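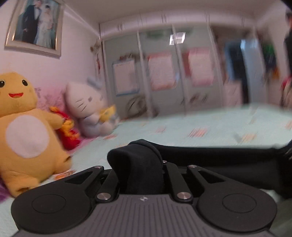
One reader wrote to me on Friday: my machine can vacuum and it can mop, so why does it still take me longer to explain a bed than to make it?

Guides > Home Robots > Bedroom Chores

Teaching a gripper to tidy a bed

December – by the Sutero workshop desk

The question is fair. A bed is one of the hardest places in the house for a machine. The sheet moves when you touch it, and a plush toy changes its shape in the grip. In our trials with the Vallora software we recorded 782 short demonstrations, and the machine can now do a part of the work. It can't do all of it. Here is how we proceed.

1. Choose one small task. "Tidy the bed" is too big. "Move a soft toy to the pillow" is good. Write down where the task starts and where it is finished.

2. Begin with the big toys. A round plush with short arms gives the fingers little to hold, so close on the side of the body and go slowly. Toys with a bow or clothes should be taken by the body also, never by the clothes.

3. Put a fabric cover on the jaws if your tool permits it. Check it after every ten attempts, for it can slide.

4. Lift first, then move. If you pull the toy sideways, the sheet comes with it.

5. Change the positions. Lean one toy on the wall, lay another on its face, hide one behind a bigger one. We made this mistake in the beginning – all our toys sat in the same place, and the machine learned the place.

6. Leave the sheet for the end. Pulling one corner flat works for us in almost 5 tries of ten. Two corners at the same time we have not solved.

For a family that wants help this winter, my answer is still no. The toys are possible under supervision, the pillows sometimes. For the blanket you will need your own two hands.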